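The October stoppage: your questions, answered as far as we can

Since the folding cell went down we have had 39 questions, several of them the same question in capitals. The sensible ones are below. Last updated February 1, 2022.

What went wrong?
The left arm stopped opening its gripper when told to. It reported that it had opened, which is the part that annoyed us. The software believed it, lifted the arm, and took a folded garment for a short trip across the table. The right arm carried on with its own half of the job.

Was anyone hurt?
No. Siv Dalen was outside the marked line and pressed the stop. The garment lost a seam.

How long had it been going on?
The log holds 3,764 folds before the stoppage. Boglárka Hegedűs read all of them and found the gripper had been slow to release for the last 400. We had an alarm for that. It was set to tell us only if the delay got worse very suddenly, and the delay had the good manners to get worse slowly.

So what was the actual fault?
Lint. It had worked its way into the finger joints and packed down into something like felt. The position sensor sits on the motor side, so it saw the motor turn and was perfectly content.
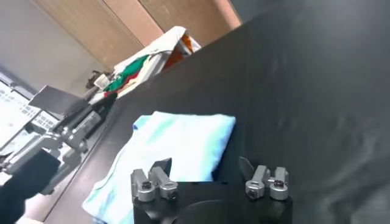
Our supplier, Szekeres, had recommended cleaning the joints every 50 hours. We had read this as a suggestion. Ernő Major now does it with a soft brush and signs a sheet, and the cell won't start without the signature.

Can I reach in to straighten a sleeve?
No. Press the stop, wait for the light to go amber, then straighten the sleeve. Both arms can hold the same garment, and a stopped gripper may still be gripping. Don't pull. Use the release key on the Kadel box.
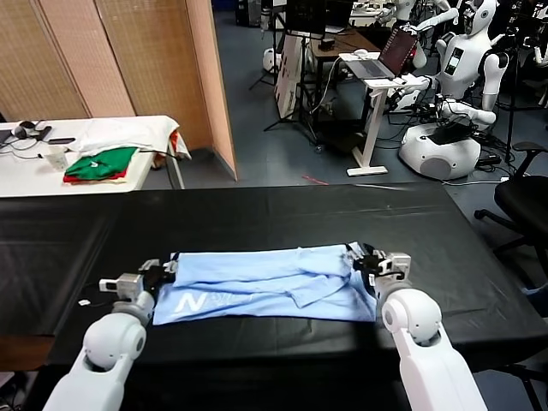 Does a folded garment mean the cycle has finished?
It means there is a folded garment. The cycle has finished when both arms are parked and the light is green.

Why did the stop take so long to work?
It didn't, though it felt that way to everyone present. Power was cut at once. The arm then sagged up to a hand's width, as the manual says it will, on a page none of us had reached.

Has the software been changed?
Yes. Lizelle Ndlovu added a check on the finger side, so the arm stays put until the fingers have really parted. It also complains about slow releases, however gradually they creep in. It complains quite a lot. Please don't mute it.

Who do I tell if it happens again?
Nassoro Masanja, after pressing the stop. Several people have done these in the other order.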